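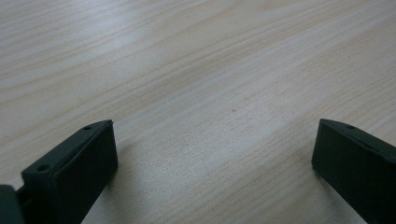 You should have oiled it and stopped there, wrote one of my regular readers after I mentioned the table last time, because pale wood goes yellow under anything that comes out of a can. Fair point! I went back and forth on it for most of December, and I still think about it every time I walk past with a cup of coffee.

By the Fustow Kitchen Diary
Posted Friday
685 views · 2 comments · Share

So, the tabletop. I've wanted a light one ever since we moved to Groststead, where the kitchen gets decent daylight for maybe half the day and the old dark table just swallowed it. I looked at a Picard first (gorgeous, way out of my range — they wanted over 2000 for the size I needed) and ended up with a Zitow top, which I put on the legs I already had.

What sold me was the grain. It's fine and straight, beige in one stripe and almost white in the next, with a few wider tan bands mixed in. My sister thinks it's boring. I could look at it all day. Where the light lands on it the stripes nearly wash out, and then you move your head and they're back.

There's a tiny reddish-brown speck in it, too. I can't decide if it's dirt or part of the wood, and I'm a little scared to go at it with a fingernail in case I make it worse. For now it stays, and I've gotten kind of fond of it.

A few things people asked last time:

Yes, crumbs show. Dark ones, anyway. Toast is the enemy.

I wipe it with a soft cloth and warm water with a drop of dish soap, then dry it right away, going along the grain. I did buy a fancy wood cleaner, used it once, and didn't like the smell.

Coasters, always. I'm that person now, and my guests have been very patient about it.

The old table went for 100 to a couple down the street, and they're painting it blue, so I'm dying to see that. Next up is chairs — I have 200 set aside and no idea what color goes with something this pale. Black feels harsh, white feels like a dentist's office. I keep coming back to a soft green, so if you've tried that, leave me a comment!

2 comments · 14 shares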